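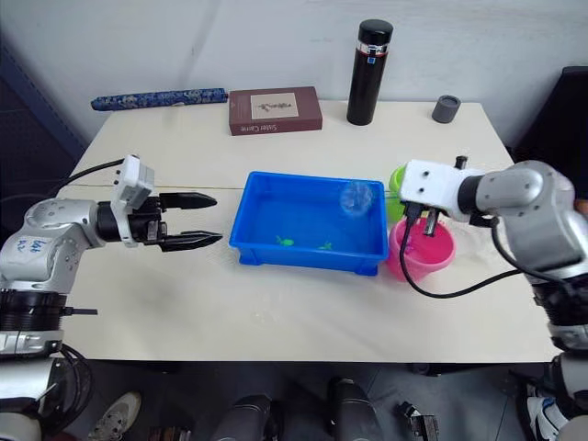 Visit to the Skestance workshop in Jilton, April 6, 2021

I visited Skestance because our own small company is thinking of buying a pair of arms, and I wanted to hear from people who already work with them every day. The invitation promised an open afternoon with a talk on faults. I must say this was the part that attracted me, as suppliers usually prefer to talk about other things.

The workshop is in the old part of the industrial park, behind the tire shop. The parking is free but the sign to the entrance is very small, and I walked once around the building. Visitors receive a badge and sign a paper for safety. We were asked to stay on our side of the yellow tape and not to lean over when the motors have power.

The work at the station is simple to explain. Two arms share one white table with a blue tub, two plastic cups in bright colours and small toy fish. The fish must be picked and put into a cup. It looks like a game for children, but small smooth pieces are hard for a two-finger gripper, and water makes it harder again.

The fault they told us about happened in January. During run 407 the right arm came down into a cup, closed, and then tried to move sideways before it had gone up. The cup tipped, the arm pushed it along the table and the left arm, which was still following its own plan, continued toward the same place. The operator pressed the stop button and both arms held their position. The grippers were 18 millimetres apart.
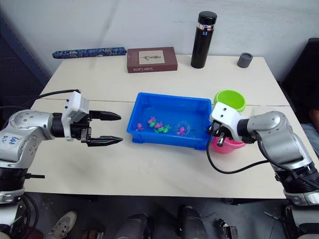
No person was hurt and the repair was cheap, only one finger was bent. But the team did not want to call it bad luck. They went through the log and found that the upward move had been skipped after a position reading came late. The controller, a Zaltix unit, gave a warning, and the warning was written in the same grey colour as all the ordinary messages. It had been there on up to 2 earlier days and people had scrolled past it.

I asked why the left arm did not stop by itself. The answer was very open: each arm had its own limits, but neither of them knew where the other was. They have now a shared zone over the tub, and only one arm may enter it at a time. This makes the cycle slower. An engineer said they argued over it for a week, and I understood him well, because in our shop we would argue also.

The cables were another topic. They hang in a wide loop from each gripper, and somebody in our group asked if they could catch on a cup. It was agreed that they could. A new clip is ordered from Tilahun but the delivery was delayed two times, so for the moment they check the loops by eye before each start.

Coffee was in the hallway afterwards. I would have liked to see the log on a screen, and the talk was a little short for the long drive from our side. I took home a copy of their start-up checklist, and on Thursday I will compare it with ours, where the warning colours are not mentioned at all.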